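## Kukell play sink

Our favorite thing in the pretend kitchen range! The Kukell is a light turquoise sink with a deep basin, a white faucet and a cream-yellow dish rack across the back – and there's room in it for real pretend washing up, cups and all.

- Molded plastic, wide flat rim
- Slots in the rack for plates
- Recommended for up to 5 children taking turns
- Item no. 1520
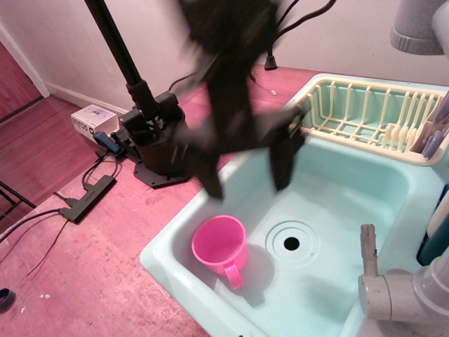

Wipe it down with a damp cloth after play. Spare racks can be ordered from Forari – ask for Socorro Cárdenas.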